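Sirkon hand-held gripper, after 28 evenings with it

I'll say up front that I bought into this whole idea before the box arrived. I've been on the small team at Pridthorpe trying to teach an arm to tidy a living room, and we'd been doing it the slow way, steering the arm itself with a controller while somebody's tea went cold. So when Philomena Tully suggested we skip the arm for the collecting part and just carry a gripper around by hand, I was all for it!

The Sirkon is the one we picked. You hold it, you squeeze, two fingers close, and a wide camera records what the fingers are up to. Later the recordings train a policy and the policy goes on the arm. We got 400 demonstrations out of our four weeks, and after cleanup 384 of them were good enough to train on, which made me very happy (with the controller we'd managed 148 in the same stretch, and I was a lot grumpier).

What do I like? It's light, for a start. My wrist did complain the first few nights, then quit complaining. The fingers feel stiff where you want them stiff, and the pads grip thin knits far better than I expected. You can also take it to real furniture in real houses, so we did sofas, armchairs, a bench with cushions on it, Eimear Hayes's spare bed.

Soft stuff is where I have gripes. Closing on a single layer of cloth without pinching the upholstery underneath takes practice, and plush is the worst for it. I ruined plenty of takes by coming in too flat. Umesh Malhotra taught me to go for an edge and come at it slowly, and our policy picked up the same habit, slowness included. It's a bit funny to watch the arm creep up on a sweater the way I do.
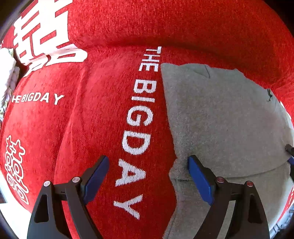

Going for the edge of the gray knit on red plush, blue pads still apart.

The other gripe is the view. The lens is so wide that everything bends toward the sides and the corners go dark. Training didn't seem to mind, but I did when I had to sort through clips, and I'd love a flattened preview in the software. Mac Suibhne's older model had one, so come on, Sirkon.

As for results, the policy does nicely on knits and blankets and poorly on anything slippery. Pillowcases beat it nearly every time. We're adding more of those in March, and Teresa Mulligan has promised us the run of her linen closet over in Foltorcombe.

Four stars from me. I'd buy a second one tomorrow if the charging port were on the other side.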